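1/ Wir haben den Transporter jetzt seit April im Betrieb, und weil mehrere gefragt haben: kurzer Erfahrungsbericht zum Skimel in der Kühlausführung. Wird länger, deshalb als Thread.

2/ Ausgangslage: Wir liefern Backwaren und Feinkost aus, eine Tour am frühen Morgen, eine am Nachmittag. Der alte Diesel hatte 283.000 Kilometer runter und kam nicht mehr ohne größere Reparatur durch den TÜV.

3/ Bestellt haben wir das Fahrgestell beim Händler, den Kofferaufbau hat Gradside gemacht. Fahrgestell und Aufbau sind zwei Verträge mit zwei Garantien. Bitte vor der Unterschrift klären, wer bei Elektrikfehlern zuständig ist. Bei uns stand das nirgends.

4/ Reichweite: Mit voller Beladung und laufender Kühlung schaffen wir beide Touren ohne Zwischenladen, wenn es draußen nicht friert. Bei Frost laden wir mittags nach. 20 Minuten am Schnelllader reichen dann für die Nachmittagstour.

5/ Geladen wird sonst nachts auf dem Hof. Bis 100 Prozent nur, wenn am nächsten Tag die lange Runde über die Dörfer ansteht, sonst hören wir bei 80 auf.

6/ Kühlung: hängt an der Fahrbatterie und ist deutlich leiser als das alte Aggregat. Die Anwohner an der ersten Station haben sich früher regelmäßig beschwert, seitdem kam nichts mehr.

7/ Was nervt: Die Trittstufe hinten ist zu schmal für Sicherheitsschuhe in großen Größen. Gradside hat eine breitere im Programm, die kostet Aufpreis und muss ab Werk bestellt werden. Nachrüsten geht laut Werkstatt nur mit neuer Halterung.

8/ Zweiter Punkt: die Seitentür. Die Dichtung hat sich nach ein paar Wochen unten gelöst. Wurde auf Garantie getauscht, hat uns aber einen halben Tag gekostet. Ersatzwagen gab es keinen.

9/ Regalsystem ist von Ozoliņš, Schienen in der Wand, Böden verstellbar. Passt für unsere Kisten ohne Verschnitt. Die Spanngurte dazu taugen wenig, da haben wir eigene genommen.

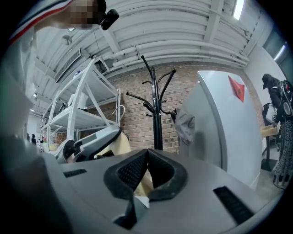
Lesezeit: 2 Min.

10/ Zuladung: auf dem Papier knapp, in der Praxis ausreichend. Wir haben einmal auf der Waage gestanden, voll beladen mit Fahrer, und hatten noch 40 Kilo Luft. Wer Getränke fährt, sollte vorher genau rechnen.

11/ Fahrerhaus: Sitz gut, Ablagen gut, Rückfahrkamera bei Regen schlecht zu erkennen. Das Navi von Gurncombe ist nachgerüstet und kennt die Durchfahrtshöhen - das eingebaute kennt sie nicht.

12/ Werkstatt: bisher nur die Türdichtung und ein Softwareupdate. Das Update hat die Ladezeiten gelöscht, die mussten wir neu eintragen.

13/ Zweites Fahrzeug ist angefragt, diesmal mit breiter Trittstufe und einer Heckklappe mit Feststeller. Lieferzeit steht noch nicht fest. Fragen zum Aufbau gern hier drunter, Preise gebe ich nicht raus.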